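Call for participants: the Plestley store cupboard study

Do you have a tin at the back of the cupboard that has moved house with you? Have you ever bought chickpeas on the way home and found several more waiting on the shelf? If so, we would very much like to hear from you, and if you are the sort of person who keeps a tidy list on the inside of the larder door, we would like to hear from you just as much.

We are looking for households in and around Plestley to take part in a friendly, unhurried study of what people keep in their kitchens, how long they keep it and how it finally gets eaten (or doesn't). The study begins in October and runs for 13 weeks. It is being organised by Zikari, a small research and publishing outfit with a long-standing interest in everyday cooking, and the findings will go into a book and a free booklet for local libraries. 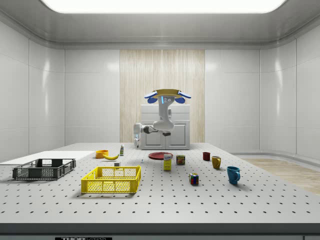

The idea grew out of our last project, in which we asked people to write down their family recipes. We had lovely replies, and a great many of them started with the words "whatever was in". That phrase stayed with us. Cookery books tend to assume you have gone out and bought everything on the list, but most weekday suppers begin with somebody standing in front of an open cupboard with their coat still on, wondering whether half a bag of pasta and a jar of something will stretch. We would like to know more about those suppers, and about the cupboards behind them.

Who can take part

Anyone over 18 who does at least some of the cooking at home. You might live alone, with a partner, with lodgers, with four teenagers or with an elderly parent who has firm views about soup. You don't need to be a good cook. You don't need a large kitchen either, and people with a single shelf in a shared house are especially welcome, as we heard from very few of them last time. We have room for 327 households in all, and we will do our best to choose a good mixture.

We are sorry to say that we can't include anyone who works in food retail at the moment, although we hope to run something separate for shop staff later on.

What we would ask you to do

At the start, we'll ask you to go through your dry goods, jars and tins and write down what you find. Please don't have a clear-out first! We know the temptation is strong, but the odd forgotten packet is just what we are after. Most people in our trial run did the listing in an evening, with a cup of tea and the radio on.

After that there is a short diary to fill in each week. It asks what came into the cupboard, what went out, and which meals you made without going to the shops specially. You can fill it in on paper or online, whichever you prefer, and you are free to miss a week if life gets in the way. There is plenty of space for grumbles, family sayings and notes on things that went wrong. 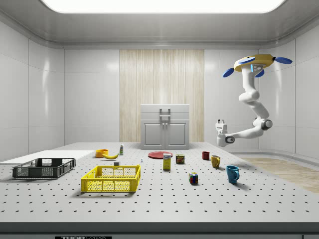

Towards the end we'll invite you to one of 2 group conversations at the Charbonneau Rooms, which are a few minutes' walk from Plestley station and have step-free access throughout. Tea, coffee and a light lunch are provided. If you would sooner talk to us by telephone, or not at all, that is perfectly fine and won't affect your thank-you payment.

A word about tins

Several people have asked what counts as store cupboard food, and our answer is anything you keep outside the fridge and freezer and expect to eat one day. Flour, rice, lentils, stock cubes, honey, the good olive oil and the other olive oil all belong on the list.

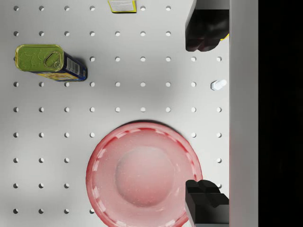 Fish deserves a mention of its own, as it was the part of the trial lists people were most unsure how to fill in. Some wrote the kind of fish, some wrote the brand, and one person simply put "small flat ones". Any of these will do. If you have an oblong tin with a pull ring set into a green lid and you can't remember what you bought it for, put down the shape and the colour and leave it at that. We would much prefer a vague entry to a blank one. Please do tell us, though, if there is a story attached, such as a holiday, a hamper or a recipe you fully meant to try.

What you will receive

Each household that finishes the study will be sent a £40 voucher, a copy of the booklet and an apron made for us by Ukov, who have kindly supplied them in two sizes. Travel to the group conversation will be paid back on the day, so please keep your ticket.

Your privacy

Names and addresses are kept apart from the diaries and will be deleted when the project closes. Nothing you tell us will be printed in a way that could identify you, and you can withdraw at any point without giving a reason.

How to apply

Pick up a form at Plestley Library or the Charbonneau Rooms, or ask us to post you one. Forms can be handed back at either desk until 5 pm on the last working day of September. There is a box at the end for anything else you'd like to say, and you are very welcome to carry on over the page.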